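4.2 Changes in the work of the household handling team

The household handling team at Janari was formed in November, when the company stopped taking on seasonal staff for its returns line and began to prepare part of that line for automation under the Taludano project. Nine employees moved to the new team. All had previously sorted and repacked small household goods by hand at the returns bench in Grametti. Their present task is to carry out the same kinds of movement with a hand-held gripper fitted with a camera, so that the recordings can be used to train the arms intended for the bench. The work is done in furnished rooms, where objects lie on beds, tables and floors, and in the former packing hall.

Management described the transfer as a change of tools. The employees' own accounts, gathered in four rounds of interviews, suggest a wider change, touching on pace, on the use of the hands and on the standing of experience within the team.

The first point raised in most interviews was the loss of the second hand. At the bench, a worker would steady a carton with one hand and fill it with the other, often while looking at the next item. With the gripper, each object must be approached, closed upon, lifted and released as a separate act. Inna Sydorenko, who had worked on returns for longer than any other member of the team, described the first weeks as slow and tiring, and reported that she had to think about movements she had long ceased to notice. Soft packets were said to be harder than rigid ones. Opinions on tape were divided: a roll lying flat offers a firm edge, but two rolls touching each other leave little room for a finger pad between them, and several employees preferred to move the upper or nearer one first. Figure 2 gives the working view during a task with small goods on a bed, with the gripper open before two rolls of adhesive tape and an open box standing further back.
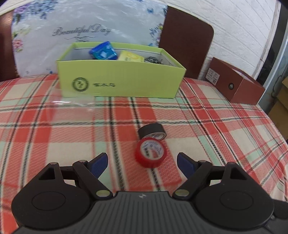 The second change concerns pace. Bench work was paid by the shift but judged by the number of parcels closed, and employees had developed shared habits for keeping that number steady. The new work has no comparable measure. The project office asked at first for more than 300 usable recordings a week from the team as a whole. The target was withdrawn after the second round of interviews, when it became clear that hurried recordings were being rejected in large numbers and that employees were not told why. Since then, a recording has been returned with a short written reason whenever it is refused. Several interviewees regarded this as the most useful change made during the study period, and two said that it had altered their view of the project office altogether.

Thirdly, the value placed on skill has shifted in ways that the employees themselves find difficult to assess. Speed at the bench had been the main source of respect among colleagues. In the recordings, a smooth and unhurried movement is preferred, and some of the fastest packers had the most work refused. Vitalii Shevchuk, formerly a shift leader, stated that he had been obliged to learn from a colleague with far less service, and that he had found this uncomfortable for a time. Others welcomed the change. Nesrin Dursun had been considered slow on the returns line and had twice been moved to other duties. She now checks the layout of objects before each task and shows new tasks to the rest of the team.

A related matter is the arrangement of the rooms. At the bench, goods arrived in an order set by the conveyor. In the rooms, employees choose where to place things and how crowded the surface should be. Written guidance asks for variety and otherwise leaves the decision to them. Most valued this freedom, although it also produced disagreement. Some held that objects should be set out as they would be found in a home, with packaging and other belongings left nearby. Others argued that a cleared surface gave better recordings and spared the wrist. The question was still open when the study closed.

Physical strain was reported less often than at the bench, but its location had changed. Complaints of back pain from lifting became rare, while tiredness in the wrist and forearm was mentioned in every round. Following a request from the team, Janari introduced a change of hands at fixed intervals and allowed the tool to be set down between tasks without the pause being logged.

Uncertainty about future employment was present throughout. Employees understood that the recordings were meant to reduce the need for people at the bench, and spoke of this plainly. Hanna Horobets observed that she was careful in her work because she had always been so, and that she preferred not to connect this with what might follow. The company has given a written undertaking that members of the team will be offered posts at the Zhuravel depot when recording ends. The terms of those posts had not been settled at the time of the final interviews, and this limits what can be said in the present section about the longer effects of the transfer.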